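3.2 Shared laundry rooms and the evening peak

The second group of sites were shared laundry rooms in rented blocks, where the machines are paid for by the cycle and residents have no way of booking ahead.

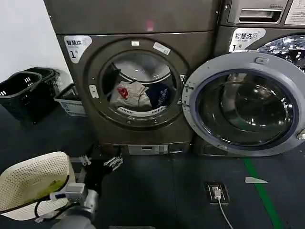 Figure 4. A numbered front-loading dryer with a second machine stacked on top.

Demand in these rooms follows working hours closely. At Garkport, where most tenants leave before eight, the washers stood idle for much of the morning and were in near constant use from six until ten at night. Drirgate has more shift workers and its use was spread more evenly, though Sunday evening was still the busiest period of the week. Over the whole of March we logged 400 drying cycles at the two sites, of which 96 began during the evening peak on a Sunday.

Waiting times were harder to measure. Residents who found every dryer taken often went back upstairs and returned later, so the queue was rarely a queue of people standing in the room. We therefore used the diary method set out by Rajan in the pilot study at Tjoa, in which each household noted when it first went down with washing and when a dryer became free. Of the 46 households approached, 28 returned a full diary.

The diaries show that finished loads left in the drum added more to the wait than the drying itself. Several tenants said they would not take out a neighbour's clothes under any circumstances — others did so after ten minutes and thought nothing of it. The house rules at both sites are silent on the matter. Older tenants at Drirgate were more likely to give up and dry indoors on a rack, a habit we return to in Section 5 when discussing damp.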